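Handout 3: Setting up a hand-held gripper pair and keeping it healthy

Robot Cell Care, evening section. Read this before you come to the Trarkville lab, please, and bring it with you. I know it's long. I talk the way I write, so you may as well get used to it!

Last time we did the arm at Stundden, the one with the tired wrist joint, and I promised you something with fewer bolts. So now we're on the grippers a person carries by hand. There's no arm and no safety fence, and half of you will decide on sight that there's nothing to maintain. There's plenty. A hand-held pair is a small cell of its own: two grippers, a marker on each, pads, cables, and a head camera that has to see what the hands are doing. If one piece drifts, the whole recording is off, and you often don't find out until somebody tries to train on it.

Start with the pads, before anything has power. Wipe them with a barely damp cloth, then squeeze each one between finger and thumb along its whole length. You're feeling for a soft spot or a little ridge where the rubber has started to lift. A lifted pad still grips just fine on a big bottle – it's the small stuff that slides out. Our spare pads live in the drawer marked Jellura (the name of the old project, I keep meaning to relabel it). Change both sides of a gripper together, even if one still looks good. I've tried being thrifty and I always ended up doing the job twice.

Next, the markers. These are the square black-and-white patterns, and they're how the software works out where each gripper is. Check that the block doesn't wiggle. Check that the pattern is clean, with no shine on it from tape or greasy thumbs. In our setup file the left marker is 234 and the right one is 377, and yes, people swap them. Every term! If your left hand shows up on the right side of the plot, go look at the file before you take a screwdriver to anything.

Then cables. Plug in at the gripper end first, leave yourself enough slack to reach out with both arms, and look at where the line goes when you turn. I like mine running down and away behind me. Power strips go to the side, out of the walking path, and you don't step over a cable with a gripper in each hand. Put them down, walk around, pick them up again.

Once you have power, wait for the indicator lights and hold both grippers out in front of you, over open floor and short of the table. Stay there for a slow breath or two while the tracking settles. Lean in over the work only after that, and keep your chin down so the head camera follows your hands.

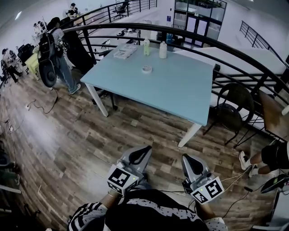
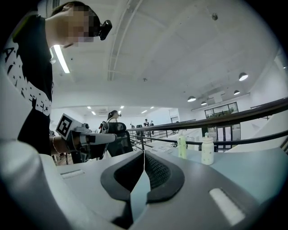
Both grippers in hand near the table, markers fitted.

Murthy wrote back on the draft of this handout that I'd skipped the part people get wrong most, which is the head camera. You can clean pads all day, but if the strap slips during a session the view creeps upward and you lose the hands from the bottom of the picture. Tighten it, nod hard, tighten it again, and then look at the live view before you record anything.

Fair point, and I've added it to the checklist. I'd put it after the cables, though, since tugging on a cable is how I usually knock my own strap loose.

Now the open-and-close check. Work each gripper through its full travel slowly, 3 times, and listen. A dry squeak means the slide wants cleaning (a dry brush first, no oil until you've asked me). A gritty feel means crumbs, and I'd like a word about snacks. If it sticks at the same spot on every pass, tag it and set it aside. Don't force it – the linkage bends more easily than you'd think, and then we're waiting on parts.

Putting away: power off, unplug at the strip, coil the cables loosely, pads facing up in the case. Nothing gets stacked on the markers. Write down anything you changed, even a pad, even a screw you only snugged up.

For next time, bring your own checklist on one side of paper, in the order you'd really do it. The lab is open on Sunday if you want to practice pad changes first, and the small screwdrivers are back in the top drawer where they belong.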